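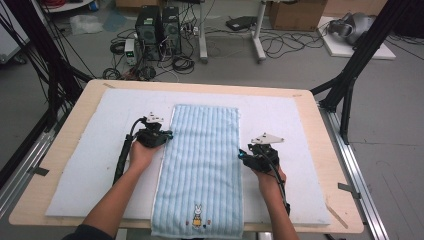
2. Towel folding station

Reporting period to Aug 14, 2023
Prepared by Sille Frandsen for Clive Haworth, Vulthorpe

The folding table is in service. The top is covered with a white padded sheet, fixed with gray tape at the left and right edges. A strip of bare wood was left along each side so that shift of the sheet can be checked by eye.

Ribbed towels, such as the light blue one with the embroidered bunny, are laid lengthwise with the ribs running along the table. The longer towels hang past the near edge. This is accepted for the first fold and corrected at the second.

Work completed: 349 towels folded, in batches of 14. Oluf Grímsdóttir revised the fold sheet in August. Embroidered pieces now finish with the motif facing up.

Open items: The tape has to be replaced after roughly 30 batches. Hjaltadóttir has quoted for a fitted cover; no order has been placed. Thicker towels do not hold the third fold, and Phyllis Blackburn is testing a two-fold method on 40 pieces from the Cemum lot.

Budget: no change to this line. The cover, if approved, will be charged to consumables.

3. Storage and shelving

Shelf labels are printed. Installation is pending delivery of the brackets.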